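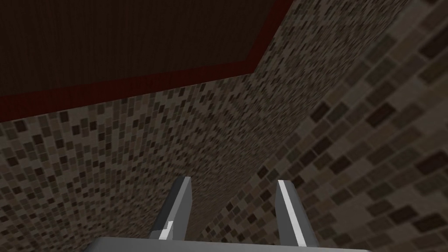

3.2 Who gets named on the title page?

I should say up front that I came to this question sideways. I was reading translated plays for a completely different chapter (the one on stage directions, which is now in a drawer), and I kept flipping back to the title page to find out who had done the English. Sometimes the name was there in decent-sized type. Sometimes it was on the copyright page, under the address of the printer. And in a few cases I had to write to the publisher and ask, which felt silly for a book I was holding in my hand!

So I started keeping a list. By September it had 1,096 published play translations on it, and once Iñaki Arrieta let me loose on his own card file, the total went up to 1,818. His cards go back much further than mine, and they lean toward Spanish and Basque originals, so please read the early part of Figure 4 with that in mind. I've kept the two sets apart wherever I could.

The first thing I looked at was house style. Mollinari prints the translator on the cover, always, and has done so for as long as I can trace them. Prelura puts the name on the title page but drops it from the cover as soon as a play has been produced by a big theater, and then the director's name tends to turn up instead. I asked Brynhildur Nørgaard about this, because she translated for Prelura for years, and she told me she had never been consulted on it once. "I found out from the shop window," she said. She wasn't especially angry about it. I think I was angrier than she was.

Nieto is harder to pin down. Their acting editions (the cheap stapled ones) leave the translator off the cover, while the reading editions of the very same text put it on. I had expected this to be about space, but the acting editions have plenty of empty cover to spare, so I don't buy that. My guess is that it's about who is supposed to be buying. A theater company licensing a script will get the translator's name in the contract anyway, and a reader in a bookstore won't.

The second thing was the word used. "Translated by" is the usual one, but "English version by," "adapted by," and plain "by" all show up, and they don't line up very well with what was done to the text. I compared the opening 10 pages of each play against the original for 400 of the titles, and some of the "versions" stuck closer to the source than the "translations" did. More on this in 3.3, where I also get into the literal draft problem and the Pluris contracts.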